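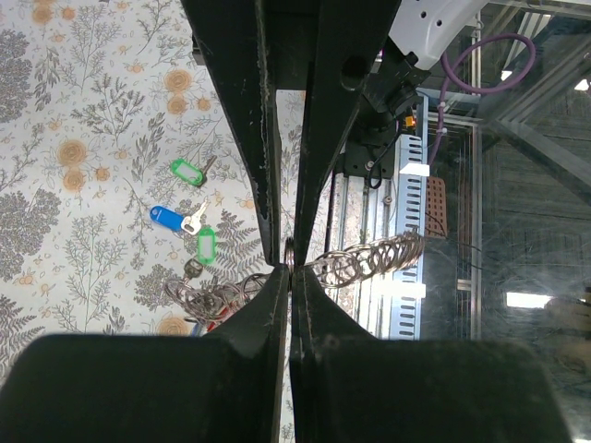 Split rings in silver metal, drawn out into a coil.

The Stacks Under Peno
How a regional library moved its closed collection without closing the desk

The closed stacks of the Peno regional library are on two levels below the reading room. Until last year the lower level held bound newspapers, local government reports, music scores and a long run of trade directories, all on fixed steel shelving put in when the building opened. The upper level held everything else that readers could request but not browse. Both levels were full. New volumes went on top of old ones, then on carts, then on the floor beside the carts.

The library had two choices. It could rent space off site and run a van, or it could replace the fixed shelving with mobile shelving and keep the whole collection in the building. A study of request slips settled the matter. Readers at Peno ask for closed material in small amounts and want it the same day. A van running twice a day would have met the morning requests and missed most of the afternoon ones, and the music scores are often wanted by people who come in after work.

Mobile shelving carries its load on rails set into the floor. The ranges stand against one another, and a single aisle opens wherever it is needed. The floor has to take more weight per square foot than it does under fixed shelving, and it has to be level. At Peno the first condition was met by the original slab. The second was not. The lower level sloped toward a drain near the north wall, by an amount too small to see and large enough to make a loaded carriage drift. The contractor, Hirvonen, laid the rails on adjustable feet and built a raised deck between them. The deck also carries the cables for the aisle lighting.

Moving in blocks

The move was planned around one rule: any item had to be retrievable on any open day. This ruled out boxing the collection. The stacks were divided into blocks of 200 shelves, and each block was emptied onto book trucks, held in the staff corridor, and put back on the new shelving before the next block was touched. Every truck had a letter and every truck shelf had a number, and both were entered in the catalog as a temporary location.

The catalog runs on Vodano, which allows a temporary location to override the permanent one. A reader who looked up a directory during the move saw the usual record. Staff saw the truck. When the truck was unloaded, the override was lifted for the whole shelf in one step. The weak point was the barcode. Many of the bound newspapers had none, and the older scores had one barcode for a folder holding several parts. These were given flags of acid-free paper with a running number in pencil, and the numbers were matched to records later.

Work began each day at 7 a.m. and stopped when the desk opened. The corridor could hold one block and no more, so the pace was set by the trucks and not by the number of hands. A block of ordinary monographs took a single morning. A block of newspapers took several, mainly on account of weight. The largest bound volumes have to be carried flat by two people, and they are stored flat as well, on roller shelves that were ordered separately and arrived in August.

Order on the shelf

The old arrangement had grown by addition. Subject order held in the first rows and broke down after that, with later gifts and transfers placed wherever a gap could be found. The new arrangement is by size, then by running number. Volumes of the same height share a range, and the shelves in that range are spaced to fit them with a small clearance above. Size order gives more shelves per bay than subject order does, and it reduces the leaning that damages bindings. It also makes the stacks useless for browsing, but they were never open to browsing.

Two groups were left out of the size scheme. The scores stay together in their own ranges, in upright boxes, sorted by instrument. The local government reports stay in date order. Staff are often asked for a report by year and issuing office, with no title, and the fastest way to find one is still to walk to the year and look.

Each range was filled to a set limit, leaving an empty stretch at the end of every shelf. On current intake, the ranges for small and medium volumes have room for 10 years of growth. The range for folios has less. The library expects to extend it into a bay that now holds supplies.

Air and light

Closed mobile ranges hold still air. If the room is damp, the air between them stays damp longer than the air in the aisle. Hirvonen fitted stops that keep a narrow gap between carriages when they are parked, and the end panels are perforated. Zalline loggers were placed inside the ranges as well as on the walls, and the readings from inside are the ones the library now works from. In the first wet season the inner readings lagged the wall readings by several hours but stayed within the limits set for paper and cloth.

Lights come on over the open aisle only. Each carriage has a switch at the end panel and a bar at ankle height that stops movement when pressed. Staff test the bars every morning before the first request is filled.

What remains

A shelf check is under way, block by block, in the same sequence as the move. It has so far turned up 1000 items with no catalog record, most of them pamphlets that had been shelved inside other volumes. They are being listed in brief, with title, date and size, and will be available on request as each batch is entered. Requests handed in at the desk before 4 p.m. are filled the same day.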